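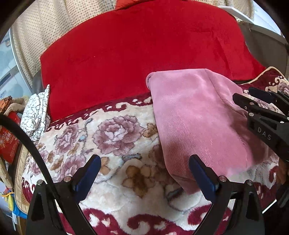 Upholstery Textile Technician (Soft Furnishings Testing)

Employer: Reinholz Textile Services
Location: Nellmont, with occasional visits to the Iltirby store
Contract: Permanent, full time, subject to a probationary period
Closing date: 2025-11-16

Purpose of the post

Reinholz tests and repairs covers, throws, curtains and loose cushions for furniture hire firms and residential landlords. The technician carries out wear, colour and cleaning tests on incoming fabric, writes up the results and advises the workroom on whether an item can be returned to use. The post reports to the Laboratory Supervisor, Colleen Kennedy.

Main duties

Log incoming items against the delivery note and attach a sample number to each.
Cut test pieces from roll stock and, where the customer has agreed in writing, from finished covers.
Run abrasion, pilling and seam slippage tests to the relevant standard and record the end point.
Assess colour fastness to rubbing, light and washing under the viewing cabinet, using the grey scale.
Examine pile fabrics (velvet, plush, chenille) for crushing, shading and loss of pile, and grade recovery after steaming.
Carry out spot cleaning trials on hidden areas before any full clean is approved.
Enter results in the Uda records system on the day of the test. Paper sheets are kept as a back-up only.
Check the calibration log for the balances and the conditioning room. Report any drift to the supervisor before testing continues.
Dispose of solvents and contaminated swabs in line with the site procedure.

Fire testing is carried out by an outside laboratory. The technician prepares and labels the specimens but does not perform the test.

Essential requirements

A qualification in textiles, materials or a related science, or 4 years' work in a test room, dye house or upholstery workshop.
Normal colour vision, confirmed by a test at interview.
Able to measure and cut accurately by hand.
Clear written English. Reports go to customers without further editing.
Able to lift rolls and boxed covers, with handling aids supplied.

Desirable

Experience with pile fabrics or pleated curtains.
Use of a microscope for fibre identification.
A full driving licence.

Hours and leave

The basic day is seven hours, with a fixed start. Leave is 30 days a year, including public holidays. Visits to Iltirby are made in the firm's van and count as working time from departure.

Pay

Pay is set on the Reinholz technical scale according to experience. The starting point is confirmed in the offer letter. A review takes place each September.

Training

The first ten working days are spent alongside Gaetano Ferraro in the test room. New starters do not sign off results until they have completed a set of repeat tests within the agreed limits.

How to apply

Send a CV and a covering letter of no more than one page to the Nellmont office, marked for the attention of Colleen Kennedy. The letter should state which test methods you have used and on what equipment. Applications without a covering letter will not be considered.

Shortlisted candidates will be asked to attend a practical exercise and a short interview on the same day. The exercise consists of cutting and mounting test pieces and grading a set of rubbed swatches.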